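Section 4. First Run and Teaching a Pick

This section is part of the set-up guide we wrote for our own shop after a trial period with the Medley two-arm bench kit. The Nidetti manual that ships with the kit is fine on wiring and thin on everything that comes after. Where our steps differ from the printed ones, follow ours until you have a reason to go back. Notes signed M.L. are by Murray Li, who does not think much of the kit. Notes signed J.L. are by Jocelyn Lacson, who thinks a little more of it.

Before you start

Sections 1 through 3 must be finished. Both arms are bolted to the front rail, the cables are dressed, and the software has found both controllers. If it has found only one, do not continue with one arm "to get a feel for it." The single-arm mode uses different limits and will overwrite the file you made in Section 3.

CAUTION: The box says the arms are safe to work next to. We could find no test report behind that sentence. Keep hands, sleeves and lanyards out of the reach of both arms whenever the drives are on, and have a second person at the stop switch for the whole of this section.

4.1 Powering up

1. Move both arms by hand to the folded position. Support the forearm while you do it.

2. Switch on the controllers, left first. The order matters with this software version, whatever the manual says about either order being fine.

3. Wait for the status line to read READY for both arms. Our kit took two tries on most mornings.

4. Press HOLD. Each arm should stiffen with a small click. If an arm drops or drifts, press the stop switch, support the arm, and go back to 3.6.

Note: "Self-homing" appears on the sales sheet. What the kit does is assume that it was folded correctly when you switched it on. If it was folded wrong, it will be wrong all day and will report no error. (M.L.)

4.2 Checking the wrist cameras

1. Open the Views tab. You should get one picture per wrist camera.

2. Wave a sheet of paper in front of the left camera, with the drives OFF. Confirm that the picture marked LEFT is the one that changes. Swapped pictures were the most common fault we had, and the software will happily run with them swapped.

3. Move each wrist by hand through its full turn and watch the cable. It must not go tight at any point. Leave a loop big enough for two fingers.

4. Set exposure to FIXED. The automatic setting hunts when an arm throws a shadow over the work, and every recording made that way is a little different from the last.

Note: The manual suggests a plain gray mat under the work. A plain mat does make the demo look better. If your real bench is patterned, set up on the pattern, or you will be testing the mat.

4.3 Teaching a two-arm pick

The kit learns by recording you. You lead the arms through the task with the pair of hand controllers, and it builds a routine from the recordings. The sales sheet says 200 recordings are enough for "any common bench task." Gerardo Layug made 200 recordings of one pick, one object, and one bin. See 4.5 for what that bought us.

1. Choose one object and one place for it to go. Resist adding a second object, even if the first goes well.

2. Press NEW TASK and give it a plain name. Names longer than a few words are cut short in the list, and then you can't tell them apart.

3. Take up the hand controllers. Squeeze both triggers fully, then let go, so the software learns the travel of each gripper.

4. Bring one gripper over the object with the jaws open. Come down slowly and stop short of the surface. Close the jaws only when both fingers are past the widest part.

5. Keep the other arm out of the way at first. Bring it in only when the task needs it.

6. Carry the object to the bin, lower it below the rim, and open the jaws. Dropping from above the rim teaches the kit to throw.

7. Return both arms to the folded position before you press STOP. A recording that ends in mid-air will be stitched to the next one, with a jump between them.

8. Throw away any recording in which you hesitated or changed your mind. The software has no opinion about quality and will learn the hesitation too.

CAUTION: The collision check watches each arm against the bench. It does not watch one arm against the other. The manual mentions this once, in a footnote. Do not let the grippers meet over the middle of the bench at anything above SLOW.

Note: Turn the object between recordings. If you always lay it the same way, you will get a routine that works the same way and no other. Hazem El Idrissi marked the starting spots with pencil ticks and found that he had been using a patch no bigger than a saucer. (J.L.)

4.4 Layout for the first pick

Use a small hand tool and an open bin, with clear bench between the grippers and the work.
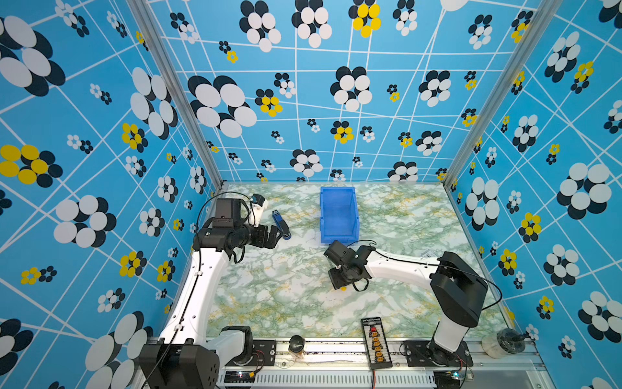
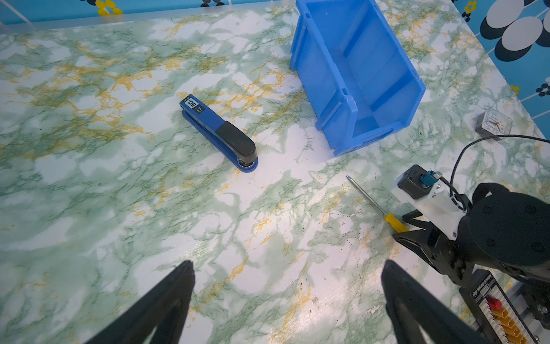 Object choice has more to do with a good first result than any setting in the software. The sales sheet shows the kit lifting foam cubes, which are light, square and the same from every side, and which tell you very little. Pick something you have on the bench anyway. A blue stapler is a fair test: it has a top and a bottom, it is longer than it is wide, and it can end up on its side, so the jaws have to come in across the body and not along it. A blue bin with it is a harder choice, and we would keep it. The kit is sold as able to tell objects apart "in any setting," and putting two blue things on one bench is a cheap way to find out. If the arm goes for the bin wall, you have learned something before paying for the second license.

Keep the bin far enough from the object that an open jaw can pass between them. Leave the low, sloped end of the bin open to whichever arm will be doing the placing.

4.5 Running the routine

1. Set speed to SLOW. Ignore the prompt that offers to raise it.

2. Lay the object down by hand and step back.

3. Press RUN ONCE. Do not use RUN LOOP until you have watched a good many single runs.

4. If the jaws close on nothing, press stop. The kit has no sense of an empty grip and will carry on to the bin and report SUCCESS. This matters for the next step.

5. Keep your own tally on paper. Do not copy the figure on the screen. Over 1000 single runs in May the screen claimed far better than we saw, and our own sheet had 412 clean picks into the bin.

Note: Nidetti support, when Wilfredo Salazar sent them the sheet, said we should record more. That may be right. It is also what they said about the camera fault. (M.L.)

Note: In fairness, most of the clean picks came late in the month, after we fixed the exposure and began turning the object. I would not call the kit hopeless. I would call the sheet that came with it optimistic. (J.L.)

4.6 If the pick fails

Jaws land short of the object: check for swapped pictures (4.2, step 2), then fold the arms and restart.

Jaws land to one side, always the same side: the camera bracket has slipped. Tighten it, and expect to record again from the beginning. Old recordings can't be corrected.

Object slips while being carried: raise grip force one notch. Past the middle setting the finger pads start to crease. Spare pads come from Graseo and are sold only in full sets.

Both arms move when only one should: one of your recordings has the idle controller being nudged. Find it and delete it. There is no search, so this means playing them back.

Software asks for the Fu add-on: close the message. Nothing in this section needs it, and the trial version can't be removed without a full reinstall.

Go on to Section 5 only when the routine has held up at SLOW for a full shift, by your own tally.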